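Preparing and Submitting a Room Booking at the Bucur Centre

Guidance for groups, tutors and private hirers
Last reviewed May 15, 2025

This page explains how to book a room at the Bucur Centre, how to prepare the room on the day and how to hand it back. It applies to all ground-floor and first-floor rooms. The main hall is let under a separate agreement and hirers should write to Inger Ketilsson, Lettings Manager, before making any plans for it.

Before you apply

Decide on the purpose of the booking, the number of people attending and the length of time you need. The time you request must include setting up and clearing away. A class that is taught from ten o'clock until noon will normally need the room from half past nine until half past twelve, and it is the longer period that should be entered on the form.

Check that your group holds public liability insurance if it is open to the public. Private study groups and staff meetings do not need their own cover. If you are unsure which of these describes your activity, the lettings office will advise you, but the answer must be settled before a booking is confirmed.

Groups working with children or with adults at risk must supply a copy of their safeguarding policy. A policy already held on file remains valid until its own review date.

Choosing a room

The Mastitz Room is on the ground floor and seats 42 people in rows, or fewer when tables are used. It has level access from the car park and a hearing loop. It is the usual choice for talks, annual meetings and examinations.

The Gellora Room is on the first floor and is reached by the main stairs or the lift. It is suited to table work such as language classes, craft, map reading and small training sessions. The two doors open on to the same corridor, and both must be kept clear while the room is in use.

The small meeting rooms on the first floor are let by the hour and may be booked by telephone on the day if they are free. They have no storage and no projection equipment.

Please choose the smallest room that will hold your group in comfort. The lettings office may offer a different room from the one requested where this allows a larger group to be placed.

Completing the form

1. Obtain the booking form from the reception desk or from the lettings page of this website.

2. Enter the name of the group exactly as it should appear on the invoice. Changes made after an invoice has been raised will delay your booking.

3. Give the name, address and telephone number of one responsible person. This person must be aged eighteen or over and must be present in the building throughout the hire.

4. Enter the start and finish times using the twenty-four hour clock.

5. State the room layout you require. The standard layouts are rows, horseshoe, boardroom and separate tables. If none of these is suitable, attach a simple plan.

6. List any equipment you intend to bring which must be plugged in. Each item must carry a current electrical safety label. Extension leads brought from home are not permitted.

7. Sign the declaration and return the form. Forms may be handed in at reception, posted or sent as an attachment by email.

Applications should reach the office at least two weeks before the date of hire. Regular bookings for the coming year are invited in April, and existing hirers are given first refusal of their present times until the end of that month.

Confirmation and payment

The lettings office will reply in writing. A booking is provisional until you have received this reply, and it should not be advertised before then. The confirmation will state the room, the times, the charge and the date by which payment is due.

Payment may be made by bank transfer or by card at reception. Cheques are accepted from registered charities only. Please quote the booking reference in all cases. Payments received without a reference are held in a general account until they can be matched, and reminders may be sent to you in the meantime.

Regular hirers may ask to be invoiced at the end of each month. Requests should be addressed to Emilian Anghel in the finance office and will be granted after one full term of prompt payment.

Setting up tables and chairs

Tables are set out by the centre's staff when a layout has been requested in advance. Where no layout is given, the room will be left in its standard arrangement and hirers are free to change it, provided that it is restored afterwards.

Tables must be lifted by two people and never dragged. Before a folding table is used, the leg catches should be pressed home and the top tested with the flat of the hand. Leave a clear passage from every seat to the nearest door, and do not place a table within 600 mm of a heater.
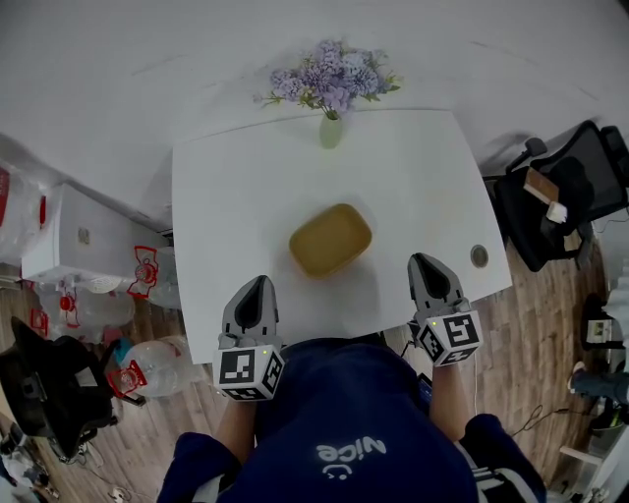
Chairs may be stacked against the wall opposite the windows. Stacks must not be placed in front of fire doors, call points or the electrical cupboard. Any chair with a loose seat or a bent leg should be taken out of use and left at reception with a note.

Where paint, glue or ink is to be used, the hirer must supply suitable covers for the tables. Newspaper alone is not sufficient. Sharp tools should be used on a cutting mat at all times. Candles and other open flames are not allowed in any room.

Heating, lighting and equipment

Heating is controlled from the reception desk and is set according to the confirmed booking times. Please do not adjust the valves on the heaters. If the room is too warm or too cold, speak to the duty officer.

The projector in the Mastitz Room is switched on at the wall panel. Allow it a short time to start before connecting a computer, and leave it to cool after use before switching off at the wall. Adaptors can be borrowed from reception against a signature. The centre cannot offer technical help with hirers' own equipment.

Sound must be kept to a level which does not disturb neighbouring rooms. Amplified music requires written permission.

Food and drink

Cold food and hot drinks may be served in all rooms. The kitchen on the ground floor is shared, and space on the worktops cannot be reserved. Hirers should bring their own tea, coffee and milk. Crockery is provided and must be washed, dried and returned to the labelled cupboards.

Alcohol may be served at private events with the agreement of the Lettings Manager. It may not be sold unless a temporary licence has been obtained, and a copy must be shown to the office before the event.

Clearing away

Allow at least fifteen minutes for this part of the hire. Before leaving, the responsible person should:

Wipe down all tables with the cloths and spray kept in the corridor cupboard.
Return the furniture to the arrangement shown on the plan by the door.
Remove posters, tape and fixings from the walls.
Take away all rubbish that will not fit in the room bins.
Close the windows and switch off the lights.
Sign the room book at reception, noting any damage or breakage.

Rooms which are left untidy will be cleaned at the hirer's expense. The charge is that in force on the date of hire and is shown on the current price list.

Changing or cancelling a booking

Changes must be made in writing by the responsible person named on the form. A change of date is treated as a new application, although the original payment will be carried across. A change of room or layout can usually be arranged without charge.

Cancellations received more than two weeks before the hire are refunded in full. No refund is made after that time unless the room can be let to another group. Should the centre itself need to cancel, every effort will be made to offer a similar room, and any hirer who cannot accept it will be refunded.

Help with your booking

General enquiries should be made to the reception desk during opening hours. Questions about access, parking or the hearing loop may be addressed to Brândușa Ursu, Access Officer. Concerns about a booking that has already taken place should be sent in writing to Inger Ketilsson, and will be acknowledged within five working days.

Printed copies of this page, including a large-print version, are available from reception.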